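Surface Condition and the Start of Kitchen Tidying in Shared Homes

Chrysanthi Lambrakis, Zaid Jaber, Princess Manalo
14th March
9 min read

3.2 The clear surface as a starting point

In the Custuvville homes we observed that most tidying tasks begin and end at a flat surface. A person comes into the kitchen, looks at the counter or the table, and decides from this look how much work is waiting. For this reason we treat the surface as a unit of study in itself, and we do not consider it only as the place where objects stand.

We use the term "open area" for a continuous part of a surface on which no household object is placed. The edges of the open area were drawn by two coders working separately, and a third coder (Manalo) decided the cases where they did not agree. Crumbs, stains and small marks were not treated as objects. A cloth was treated as an object when it was folded, and also when it was left spread out – this second rule was discussed for a long time in our group, and we return to it in Section 5.

Across the 14 homes the material contains 2526 surface records. Over 1000 of them come from the kitchen, and the rest from dining tables, desks and hallway shelves. Eight homes had children under school age. In these homes the participants often named one part of the counter that "must stay free", usually the part next to the stove. Participants living alone named such a part less often, but they described a similar habit when the interviewer asked them about cooking.

Pale surfaces gave the coders a special difficulty. On a white or light gray top, the border between the surface and a light object, for example a plate or a sheet of paper, is weak, and the coders needed more time to agree. Following a suggestion of Damir Milošević, we repeated the coding of all pale surfaces in November, after the first round was complete. The agreement became better for tables and stayed almost the same for counters. Figure 4 gives a close view of a broad surface of this pale type.

The open area alone does not tell whether a surface is ready for use. This depends also on its height and on what the person plans to do there, and both are treated in Section 3.3.

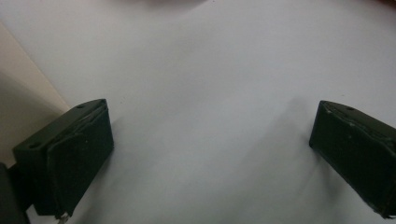
Figure 4. Pale white-gray surface with a wide open area between the two gripper fingers.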